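Lost most of the afternoon to a wrist fault on the Kenard arm. Writing it up in case anyone else runs the same setup.

Task is cup pickup with the humanoid hand. Run 27 of 78, the controller threw a wrist torque error and the arm held position. The hand didn't. One finger kept closing for 3 seconds after the stop.

We blamed the finger driver first. Swapped it, same thing two runs later. 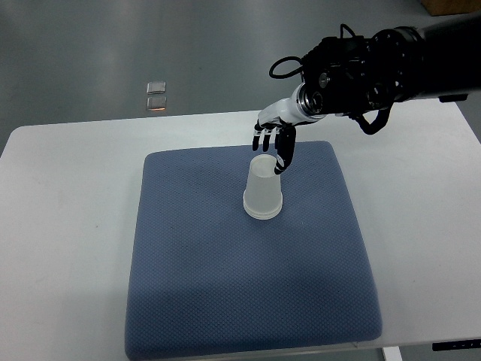
Olumide Ibrahim found it in the logs. The stop signal goes to the arm controller, and the hand only hears about it over the data link. Link was dropping packets whenever the wrist rolled past a certain angle — so no stop, and the hand finished its last command.

A plastic cup doesn't care. Somebody's thumb would.

Hand now has its own line to the e-stop, plus a watchdog that cuts motor power if the link goes quiet. Connector at the wrist is getting replaced too.

Until Marisa Lo Presti signs off on the retest, reaching over the table with the arm powered is off limits. That includes me.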